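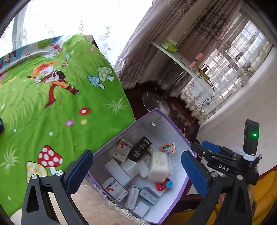

Linkage walker stalls on flat ground
My eight-legged wind sculpture turns over by hand but stops at the same crank angle each time, even in a good breeze. Crank throw is 60 mm, legs are conduit. What should I check?
Castillo

Leg phasing. With 4 pairs, if two cranks have slipped you get a dead spot once per turn. Mark the shaft and measure each one. Mine was out on one pair and the stall went when I re-pinned it.
Vinow

bigger sail

Dirnico

Sail won't cure a tight pivot. Disconnect the legs one at a time and turn the shaft until you find the stiff one.
Stimum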